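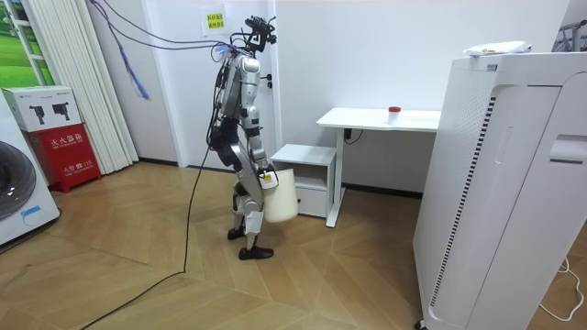
Carrying a load in one hand: hip roll offset or let the balance loop handle it?

rtiedemann
Biped build, home shop. Current task is walking across the room with a plastic bucket held by the rim handle in the right gripper. Power and comms still go over the tether. Empty bucket is fine. With water in it the gait drifts right and the swing foot lands early on the loaded side.

I added a constant hip roll offset of 4 degrees away from the load. It helps at standstill and makes stepping worse. Controller runs at 200 Hz, stock Vondeo firmware on the hip and knee actuators. Step length is already down to 153 mm. Before I start on gain scheduling, is the fixed offset the wrong approach?

Kurnedham
Yes. A static offset corrects a static moment. The bucket is a pendulum hanging off the gripper. Log wrist torque while walking and look at the frequency. If it sits near your step frequency you are pumping it.

s_cassim
Disagree in part. The offset is legitimate, but it belongs in the center of mass estimate and not in the hip. Put the payload mass in the model at the gripper and let the planner shift the ZMP reference. Adding it at the joint means the balance loop spends every step fighting your correction.

rtiedemann
Wrist torque peaks at 0.9 Hz. Step frequency is 0.8. So you are both right to some extent.

Payload is not in the model. I can add it, but the mass changes with the fill.

s_cassim
Estimate it at pickup. Stand still, arm vertical, read shoulder and elbow torque, average 50 samples. You don't need better accuracy than that for walking.

Kurnedham
With the arm vertical the shoulder and elbow see almost no gravity moment. You will be averaging friction. Hold the elbow at 90 degrees for the reading, then lower it.

s_cassim
Correct, my mistake. Bent elbow for the measurement.

parveen_m
Check the tether before touching the model. Ours (Stiltden frame, similar weight) pulled to one side for a month and the cause was the cable bundle over the shoulders. Walk it with an empty bucket in each hand in turn and compare.

rtiedemann
Did left and right, empty. Drift is symmetric within what I can measure, so the tether is not the main term. I'll reroute the floor cable anyway, it drags on the planks.

Payload estimate is in, hip offset removed. Half a bucket now walks straight. Swing is still there.

Kurnedham
Slow the steps to 0.6 Hz or lock the wrist less stiffly. I would slow the steps.

s_cassim
I would do the wrist. Slower steps mean longer single support with the load out to the side.

rtiedemann
Trying the wrist first, it's one parameter. Logs tonight.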